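Selling the old bricks

I have been putting off sorting my Lego for years. It had been sitting in three tubs in my parents' garage, and when they asked me to clear my things out by July I drove over and loaded all of it into the car. At a guess there were more than 3000 pieces. Most of it was loose, with a few half-built vehicles still holding together.

My plan was to sell it by weight and be done in a weekend. I set up at the table and started pulling out anything broken, chewed or sticky. Then I washed the rest in batches of 100 or so in a mesh bag, with dish soap and lukewarm water. Drying takes longer than washing. If you close the lid too early the water stays inside the bricks and they smell.

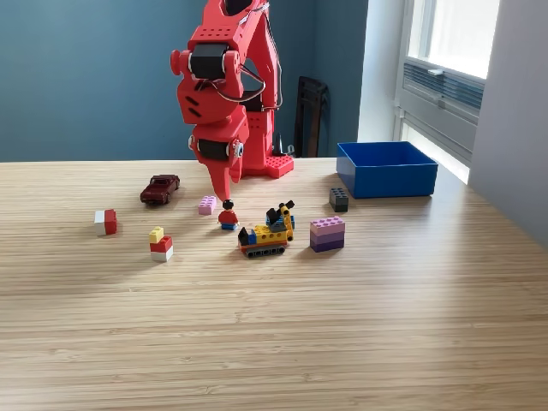
Abbas Rashti wrote to me after my last post to say that selling by weight is a mistake if you have minifigures in the mix. He pulls them out first, matches the legs and torsos, and sells them one at a time. He got more for 27 figures than for the whole tub they came out of.

I took his advice, and it slowed me down a lot. Matching hair to heads is not something I can do from memory. I found an old set list folded up in one of the instruction booklets, which helped with the castle figures and did nothing for the others. The ones I couldn't match went into a sandwich bag marked "mixed."

Sorting by color is a waste of time, by the way. I did it for one whole evening because it looked nice. A red plate in a pile of red parts is very hard to see. Sort by shape and you can find things again.

For storage I bought a few shallow drawers from Rustik and returned half of them. The dividers slide around. The drawers from Telano cost a bit more and the dividers lock, so I ended up with those for the small parts and kept the old tubs for the big bricks and baseplates.

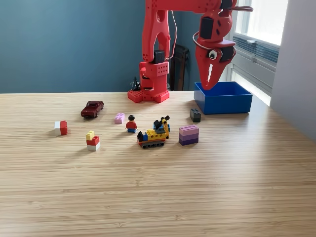

Gholamreza Dehghan
Blog owner and editor

The buyer for the bulk lot came on Monday and took two tubs. He didn't weigh them, just lifted each one and made an offer, and I said yes. The third tub is still in my hallway. It has the train track in it, and all the gray pieces, and I would like to put the station back together once before it goes. I have the booklet for it, minus the last four pages. If anyone has a scan of those, please send it to me.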